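4.3 Premature descent at the tray rim

The most frequent fault in the simulated trials was a descent commanded before the gripper had cleared the rim of the tray. Of the 933 pick attempts logged with the Stumetti controller, 178 ended in a protective stop, and in most of these the wrist force limit was passed while the arm was still moving down. The limit is the one Mayrhofer used for the physical cell and was left unchanged.

Figure 4(a). View from the wrist camera over open surface.

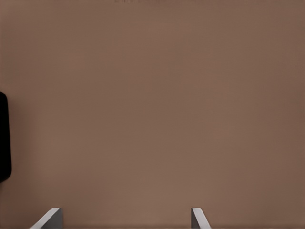 The controller takes its depth estimate from the wrist view alone. When the estimate is poor it falls back on the last accepted value, and it goes on doing so until a new one passes the confidence check. Over the bare brown surface there is very little for the estimator to work with: no grain, seam or marking, only slight changes in tone. A dark shape at the left margin gives one usable edge, but the network was trained on whole objects and tends to score such slivers low. The fallback value was then often several updates old, and the planned descent began from the wrong height.

We first took this for a timing error. Wyss reran the failed attempts with the image delay set to zero, and the number of stops hardly changed. Sheehan then replaced the estimated depth with the true value from the simulator, after which the early descents stopped. The fault therefore lies in the estimate and in how long an old one is allowed to stand.

A second group of stops occurred over the tray itself. The black floor returns almost no texture, and the rim is a thin line that the edge filter sometimes removed as noise. With the rim gone, the planner treated the route to the fruit as clear and allowed a sideways approach at low height.

Figure 4(b). View from the wrist camera over the tray. 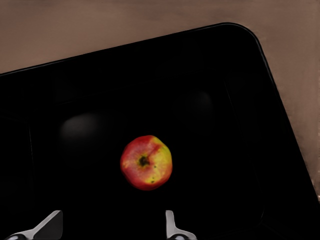 Two changes were made in the Climora branch of the code. The fallback value now expires after four updates, and the arm holds its position until a fresh estimate is accepted. Sideways motion below rim height is also refused unless the rim has been found in the current image. Neither change alters the force limit, which remains the last line of protection.

The estimator was not retrained for this paper. The Brundano set contains about 4,000 images, but few of them show dark containers, and we would expect the same weakness on a physical arm. Until that has been tested, the stop counts given here should be read as applying to the simulator only.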